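Drestasby brick sorter

The Drestasby brick sorter is a two-armed tabletop robot cell built in the shared workshop at Drestasby. It is used to practise picking up large toddler-type building bricks and placing them in trays by colour. The build was started by Lizelle Swanepoel, a workshop member, in August and was entered in the workshop's project register on 12/5/25. The name "Bulla" appears in early drawings and is still used for the control software.

Construction

The cell is an open-fronted enclosure framed in aluminium extrusion, with patterned panels on the walls and a white work surface. Both arms are bolted to a rail along the front edge. Each has white links, black joint housings and a two-finger gripper. A small camera is mounted at the wrist for close work, and a fixed camera covers the whole table.

Wire mesh baskets are fixed to the left wall and the back rail. The trays stand in a row at the back, within reach of both arms. The power supply was salvaged from an earlier Gondska build and limits the arms to reduced speed when both are moving.

Task

Bricks are tipped onto the table in no fixed arrangement and are left as they fall. A standard load is 14 bricks in red, green and blue, including at least one arch. Studs-up bricks are gripped across the short side. A brick lying on its studs is gripped in the same way but at a lower height, and an arch on its side is normally left until the area next to it is clear. 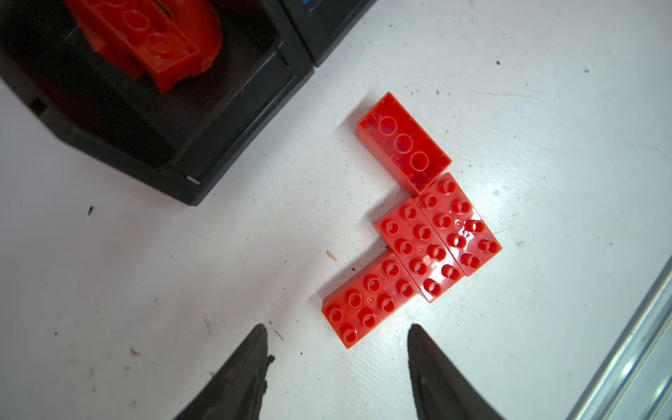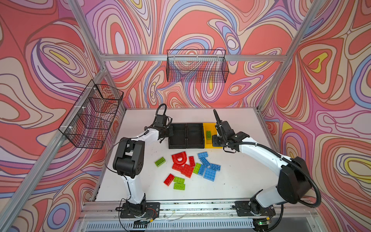 Red bricks on the white work surface, from the wrist camera and from the fixed camera.

Why does the sorter have trouble with bricks that touch each other?
The fingers need a gap on both sides of a brick before they can close on it. When two bricks of the same colour lie side by side, the software may also read them as one wide block. The usual remedy is to push the pair with a closed gripper and look again before trying the pick.

Software

Bulla runs on a desktop computer beside the cell. It stores each attempt as a pair of camera recordings with the joint positions, and the oldest attempts are deleted when the store reaches 4000. Operators can mark an attempt as good, poor or void. Void attempts are kept out of the training set.

A change of gripper pads or a move of either camera requires a new calibration, which takes 4 minutes per arm. The offsets are kept in a plain text file and can be edited by hand.

Maintenance

Finger pads are inspected every 1000 picks and replaced in pairs. The table is wiped with a dry cloth, and bolts on the front rail are checked with the arms powered down. Cable slack at the elbow is set with the arm at full reach.

See also

Adams tray feeder
Gondska arm
Workshop project register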